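Publikationen > Arbeitsberichte > Greifen in der Simulation > Abschnitt 4
Zuletzt aktualisiert: 13. August 2022
Abgelegt unter: Greifer im Vergleich, Simulation, Regler

4.2 Parallelbacken gegen Dreifingergreifer

Jetzt also zu dem Vergleich, auf den ich mich ehrlich gesagt am meisten gefreut habe. Im vorigen Abschnitt lief alles noch mit dem Dreifingergreifer aus dem Linier-Paket, und der ist ja auch wirklich hübsch anzusehen, wenn er sich um eine Dose schließt. Nur bei Kanten und ebenen Seitenflächen hat er mich wahnsinnig gemacht! Ein Finger kommt immer zuerst an, der Gegenstand dreht sich weg, und der Regler rennt hinterher.

Mitiku Gebremichael hat mir dann vorgeschlagen, es mit schlichten flachen Parallelbacken zu versuchen (er hatte das Modell für Fadwood schon fertig liegen, ich musste bloß die Reibwerte anpassen). Wir haben beide Greifer an denselben 43 Objekten laufen lassen, je 20 Versuche pro Objekt, immer mit dem Brallow-Regler und identischen Startposen. Als misslungen galt ein Griff, wenn das Objekt beim Anheben um mehr als 13 Grad kippte oder ganz herausrutschte. Die Schwelle ist Geschmackssache, das gebe ich gern zu, aber irgendwo muss man sie ja ziehen.

Bei kantigen Körpern lagen die Backen klar vorn, bei runden war der Abstand viel kleiner, als ich erwartet hatte. Was mich überrascht hat: Die Schließgeschwindigkeit spielte kaum eine Rolle, solange beide Backen einigermaßen gleichzeitig Kontakt bekamen. Sobald die Hand aber schon leicht verdreht ankam, half auch langsames Schließen nichts mehr. Ich habe daran einen ganzen Nachmittag herumgeschraubt, bis mir klar war, dass der Fehler in meiner Anfahrt steckte und der Greifer gar nichts dafür konnte.
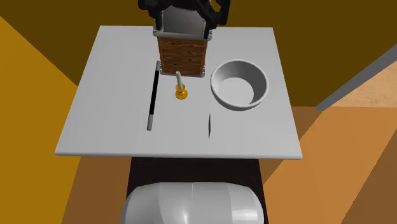 Abbildung 3: Parallelbacken am hohen Holzobjekt, simuliert.

Die Anfahrt plane ich seitdem in zwei Stufen, erst grob über das Ziel und dann senkrecht hinunter, mit einer kleinen Korrektur der Handdrehung dazwischen. Am meisten bringt das bei hohen, schmalen Objekten, deren Nachbarn dicht dabeistehen. In Abbildung 3 fassen die grauen Backen den Holzkörper links und rechts, während direkt davor der Kerzenständer steht und der schwarze Stab schräg bis nahe an die Ecke der Grundplatte reicht. Mit drei Fingern hätte ich mir an so einer Stelle eine ganz andere Anfahrt überlegen müssen! Für die weiße Schale rechts sieht es natürlich anders aus, da würde ich mit den Backen am Rand ansetzen wollen, und genau dafür taugt meine bisherige Kostenfunktion noch nicht. Mitiku möchte den Randgriff im September mit Du nachrechnen, das ist unser kleiner Planer aus Abschnitt 3, und bis dahin lasse ich die flachen Gefäße in der Auswertung getrennt stehen.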